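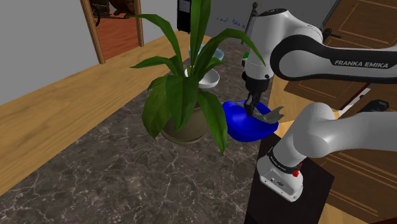
## Sonntag, Suppe, Sofa

Eigentlich wollte ich am Sonntag nur schnell die Linsensuppe aus Zurnden nachkochen (die mit dem Schuss Essig!), und dann stand ich doch bis halb drei in der Küche. 600 Gramm Linsen sind übrigens viel zu viel für zwei Leute, ich esse das Zeug jetzt bis Mittwoch. Den Kümmel hab ich weggelassen, dafür kam ordentlich Majoran rein – so lecker! Nächstes Mal probiere ich rote Linsen, die hab ich noch im Schrank.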